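Salgado Wallet: Frequently Asked Questions

What is Salgado?
Salgado is a phone app for storing and sending bitcoin. It's made by Joten, a small software firm in Vamthorpe. You hold the keys. We don't keep a copy and can't move your coins.

What does it cost?
The basic wallet is free. Shared wallets for clubs and small businesses are $349 a year. Network fees go to the miners and are shown before you confirm a payment.

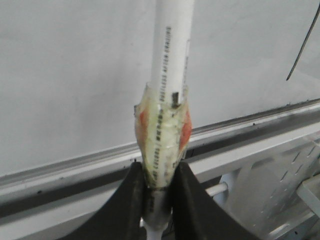 White pipe with a taped joint.

Is there a limit on payments?
New wallets can send up to $1000 a day. You can raise or remove the limit in Settings, under Spending. The change takes effect after 5 hours, and you can cancel it at any time before then.

I've lost my phone. Can I get my coins back?
Yes, if you have your recovery phrase. Install Salgado on another phone, choose Restore and enter the words in order. Without the phrase we can't help, whatever ID you send us.
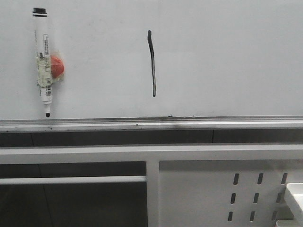

Where should I keep my recovery phrase?
Write it on paper and keep it somewhere dry and locked. Two copies in separate buildings are better than one. Don't photograph it or save it in your email. Use a pen with permanent ink. A whiteboard marker like the one hanging on the board is no good for this, as the writing rubs off. Check that you can read every word before you put the paper away.

Does Salgado work with a hardware wallet?
It works with the Tritetetti card. Support for other devices is planned, but we have no date yet.

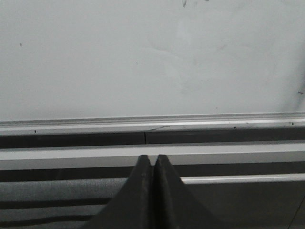
Contact and support

Who answers support emails?
Leif Brekke and Laurențiu Manole. They will never ask for your recovery phrase. If someone using either name does ask, don't reply, and report it through the Help tab in the app.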